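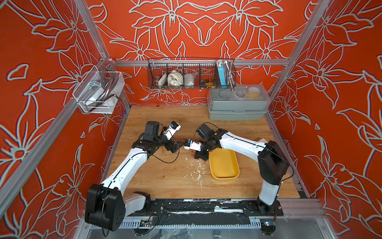

Wustus Supporters' Forum
Board: Concerts and Appearances
Topic: Member allocation for the December concert at Bandberg Hall

Forum_Office
Posted July 24, 2019
Members are advised that the concert by Masanobu Sugiyama and the Wustus ensemble at Bandberg Hall will go ahead in December as announced. The hall has a capacity of 2,761, of which 588 seats have been set aside for registered members. Each member may apply for up to two tickets. Names must be given for both at the time of application, and changes will not be accepted after the ballot has closed. Questions may be raised in this topic.

northgallery
I should be grateful if the office would confirm whether the members' seats are in one block. At the last concert they were spread over three levels, and several of us who had applied together were seated apart.

Forum_Office
The seats are in the stalls and the first balcony. Applications made under one membership number will be seated together. We are unable to link separate applications.

Margrave_R
With respect to the office, I do not consider 588 to be a fair number. Membership has grown a good deal, and the general sale through Platton is likely to be over within minutes. A larger share was asked for in the spring and the request has not received a reply.

quietstalls
I must disagree with the previous post. Mr Sugiyama has said in more than one interview that he wishes to play to people who are hearing him for the first time. If the hall is filled with members, that cannot happen. The present share appears to me to be reasonable.

Margrave_R
I have read those interviews. He was speaking of the free afternoon concerts and made no mention of ticketed events. The two should not be confused.

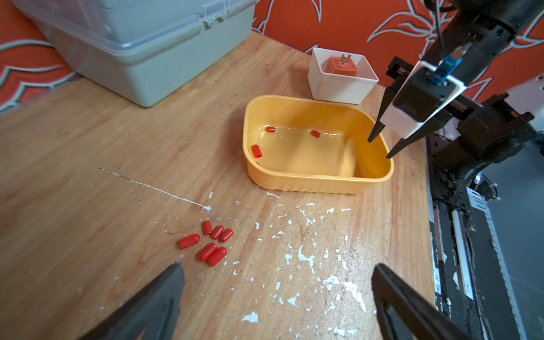 Red caps and a yellow-orange tray on a wooden tabletop.

tern_and_tide
May I ask whether Tetsuya Sekiguchi will appear? His name is on the Platton listing but is missing from the notice issued by Takeda. I would be travelling a long way, chiefly to hear the duets, and would like to know before I apply.

Forum_Office
Takeda, as promoter, has told us that Mr Sekiguchi has been invited and that his part in the concert is not yet settled. Members should not apply on the assumption that he will perform. A change of guest is not grounds for a refund under the terms of sale.

northgallery
In that case the Platton listing ought to be corrected. A name printed beneath the title will be read by most people as a promise.

quietstalls
I agree with northgallery on this point, if on few others. I have written to Platton and would encourage members to do the same, politely.

oldprogramme
A smaller matter. Will the printed programme be sold in the foyer again? Last time 1,000 copies were brought and they had all gone before the second bell. Those of us who came in by the side entrance did not so much as see the table.

Forum_Office
The programme will be sold in the foyer and at the first balcony bar. The number of copies is a matter for Takeda and we have passed on your remarks.

Margrave_R
I note that my question about the request made in the spring has still not been answered.

Forum_Office
The request was put to Takeda and was declined. A fuller reply will be sent to those who signed it. Posts on the ballot itself should now be made in the separate topic on the Applications board.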